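**Home care equipment loans: what changes on September 1, 2020**

The Delness loan closet has a new set of rules for borrowing beds, walkers, commodes and bath seats. Most of them are small. A few will matter a good deal if you are bringing a family member home from the hospital this fall, so please read the part on beds even if you have borrowed from us before.

The loan period for a full-size bed is now 30 weeks. It used to be open-ended, and that led to a long waiting list by June. You can renew once by phone or by mail. If the person using the bed still needs it when the renewal runs out, tell us and we will work out what to do next. We have never taken a bed away from someone who was lying in it and we don't plan to start.

Walkers, canes and bath seats have no set return date. Please bring them back when you are done with them, wiped down, with the rubber tips still on. A walker without tips can't go out again until we find a matching set, and the older Adance walkers take a size that is getting hard to buy.

The deposit on a bed is $610, paid by check. We hold the check and don't cash it unless the bed is lost or badly damaged. There is no deposit on anything else. If the bed deposit is a problem for your household, call before you fill out the form — there is a separate fund for this, and it takes a few days to set up.

**Getting a room ready**

Measure before you ask for delivery. The bed goes through the door in two sections, but once it is put together it needs space on at least one long side for a person to stand and help. Two sides is better. A small bedroom can work if the dresser comes out.

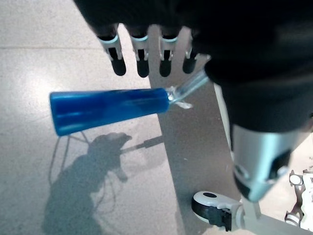
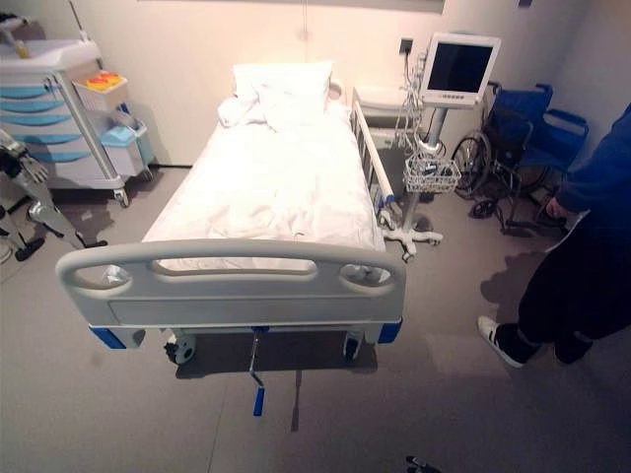
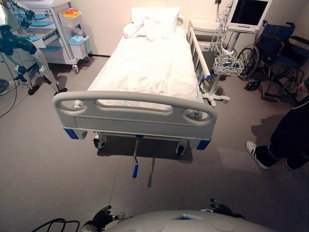
Take up throw rugs, and run lamp cords along the wall where feet and wheels won't catch them. If the floor is carpeted, a low pile is easier to roll over than a thick one, but you don't need to change the floor for the sake of a loan. Leave a clear path from the bed to the bathroom and walk it yourself at night with only the night-light on. People are often surprised by what is in the way.

Put a phone, a glass of water and a light switch within reach of the pillow. A plain hand bell is fine for calling someone from the next room. Think about where the person will look during the day, too. A bed that faces a window or the hallway is easier to spend time in than one that faces a closet.

We don't lend sheets. Ask what size your mattress will be when you book, as a standard twin sheet may be too short. Buy or borrow at least two fitted sheets so that one can be in the wash. Deep corners hold better when the head of the bed is raised.

**Delivery and pickup**

Deliveries now go out of the Disum building on Abbasi Street. The old garage is closed, and anything left outside its door will not be checked in. Returns of small items can be made at the Disum front desk until 9 in the evening.

For a bed, we need one adult at the house the whole time. The driver will put the bed together, set the brakes and go over how it raises and lowers. Ask for a second run-through if you want one. Please have the old bed out of the room before the truck comes — the driver can't move your furniture.

The closet sent out 966 items in the last program year, and a good share of those were things given to us by families who no longer needed them. We are still taking walkers and bath seats in good shape. We can't take mattresses, lift chairs or opened boxes of supplies.

New loan forms are at the front desk. The old green form will be accepted through the end of the month, but it has no line for the renewal, so write that in at the bottom if you think you will want one.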